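Running Toilets, Weak Flushes and Water Bills: Your Questions

Last updated 2023-09-22

I started this page after my water bill in January came in high enough that I read it twice. The cause was a worn flapper in the hall bathroom. I wrote about it, people started sending me toilet questions, and now I apparently run a toilet FAQ. I'm not a plumber, just a homeowner with a wrench and a lot of old towels, so take it in that spirit.

How do I know if my toilet is leaking?

Food coloring! Put a few drops in the tank, don't flush, and go have a coffee. If color shows up in the bowl after half an hour, water is getting past the flapper. I do this twice a year now and it costs pretty much nothing.

If the bowl stays clear but you still hear hissing, look at the overflow tube (the open pipe standing up in the middle of the tank). Water trickling over the top of it means your fill valve is set too high. There's usually a screw or a clip on the side to bring the level down.

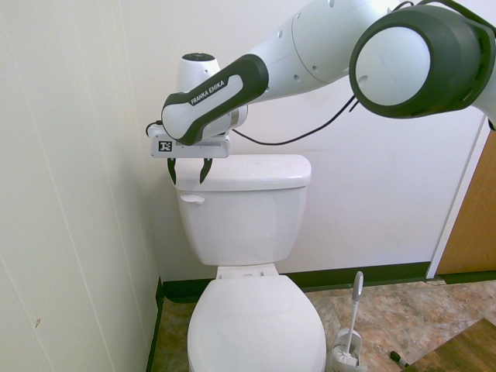
Can I really fix a flapper myself?

Yes, and please do. Turn the water off at the wall, flush to empty the tank, unhook the old flapper from its two pegs and unclip the chain. Take the old one to the store with you. I bought the wrong size twice before I learned that one – they come in two-inch and three-inch, and the packages look almost the same.

Leave a little slack in the chain. Too tight and the flapper won't seal, too loose and you'll be holding the handle down every time.

What brand of parts do you use?

I have a Keltesis fill valve upstairs and a Drunine one in the hall. The Keltesis is quieter. The Drunine was easier to put in, and the instructions had decent drawings. I'd buy either again. No, I don't get paid to say that (I wish).

My toilet runs for a second or two in the middle of the night. Ghost?

Slow leak. The tank drops a little, the valve tops it up, and you lie there wondering who's in the bathroom. See the food coloring test.

How much water does a bad flapper waste?

Mine was losing 172 gallons a day, going by the meter. I read it at bedtime and again in the morning with everything in the house shut off, then did the math for a full day. My neighbor across the street tried the same thing and got 100, and hers didn't even make a noise.

Should I use those drop-in tank tablets?

I quit. I like the blue water as much as anyone, but the bleach kind is hard on rubber, and my flappers last a lot longer without it. Vinegar and a brush in the bowl once a week does fine.

The flush is weak but nothing is leaking. Now what?

Check the water level first. It should sit an inch or so below the top of the overflow tube. Then look under the rim with a hand mirror. We have hard water out here in Bisano and the little holes crust over with scale. I poke them out with a piece of bent wire and it makes a huge difference.

Any tips for taking the tank lid off?

Two hands, straight up, and set it flat on a folded towel on the floor. Never lean it on the wall or balance it on the seat. Replacement lids are weirdly hard to find for older models, and a chipped one will bug you forever.

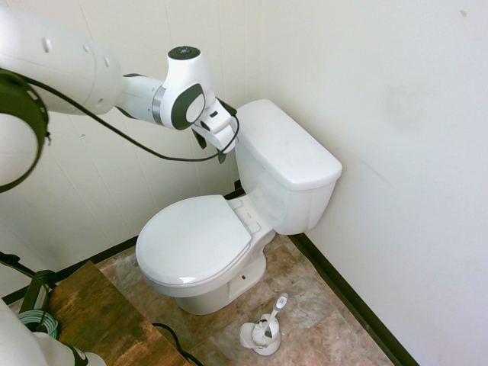
Seat down, tank lid in place.

Is it worth replacing the whole toilet?

Depends on its age. If yours is from before the mid-nineties it's probably using a lot more water per flush than a new one, and you may come out ahead. Ours was a later model, so I just kept swapping parts. I did get a quote from a shop over in Ait Brahim, and it was $500 with installation. Their fancy one was $1,000, and it had a heated seat. I thought about that seat for longer than I'd like to admit.

When should I call a plumber?

Water on the floor around the base, a toilet that rocks, or a shutoff valve that won't turn. I forced a stuck valve once – don't do that.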